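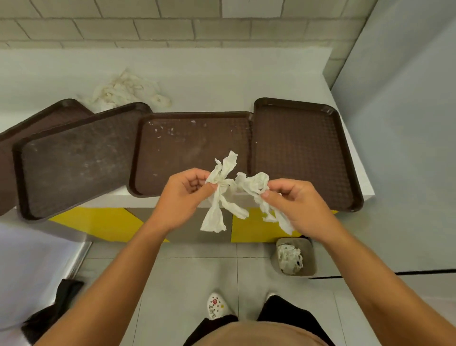
Speaker notes – Pekcombe Robotics Club, end-of-term talk
Slot: 12 minutes plus questions

Slide 1. Title
State the task: bus the tray station at the Howells cafeteria. Clear paper waste, then restack the trays. The arm is Erkavell, our second build. The learning code is Junasmont, written by the club over two terms.

Slide 2. Why this task
We wanted a job with one rigid object and one soft object at the same counter. Trays keep their shape. Napkins do not, and the planner from last year's block-sorting entry assumed that everything does. Mention that the block-sorting code is still on the club server if anyone wants it.

Slide 3. Data
Demonstrations were recorded from head height with both hands in view. Total clips: 2421. After review we kept 736. Main reasons for rejection: hands out of view, clip started mid-action, wrong label. Say the second number slowly. Last time people wrote down the first one.

Labels are at the level of a single action: pick up napkin, discard napkin, grip stack, square stack, release. The start of a grip is the first video frame with contact on both sides. We argued over this for most of December and the rule is still not applied evenly in the early clips.

Slide 4. Stacking

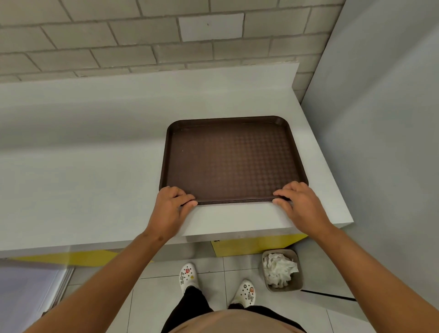 Stack handling is the part of the task where Erkavell needs both grippers at once. The policy outputs two target poses and one shared closing speed. If the speeds are set separately, the stack rotates before it lifts. The human reference is a symmetric hold on the near edge, fingers over the rim and thumbs against the front, and we copied the spacing but not the thumb. Our gripper pads are flat, so they press on the layered rims as a single surface. Point out the thin dark lines where the rims meet – the edge detector uses those to estimate stack height. The embossed pattern on the top tray is a nuisance to the same detector and is masked out.

Pause here for the stacking clip. If the video fails, go to slide 5 and describe the rotation fault at the whiteboard.

Slide 5. Results and open problems
Stacking works in simulation and on the bench with clean trays. Napkins are behind. Torn paper gets split into several objects by the segmenter, and the arm goes back for each piece.

Next term: new gripper pads, relabel the early clips, one full run at Howells outside serving hours.

Leave the contact slide up during questions. Likely first question is cost. The parts list is on the back table.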